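Credit union (Wuststead)

A credit union is a lender owned by the people who save with it. I keep this entry for the Wuststead wiki, and I've been a member of ours long enough to get a bit carried away! You buy a share, you save, and then you can borrow, up to $400 on a first loan.
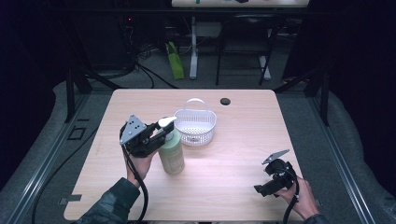 A pump bottle and small white basket on a tabletop.

Small shops are the main borrowers (Killevach has a similar union, but it only lends to households). Ours asks for two members to vouch for you, and repayment runs over 40 weeks.

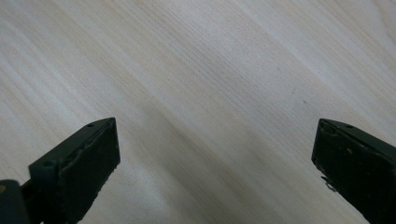
Secured loans came in later, after the Portela branch opened in September. You pledge something you own and keep using it while you pay. Furniture is the usual pick, and a pale wood surface with fine grain like this one is the sort of thing I'd put on the form, plus a note on its condition. Korkum members still use the older paper form.

Last updated March 2022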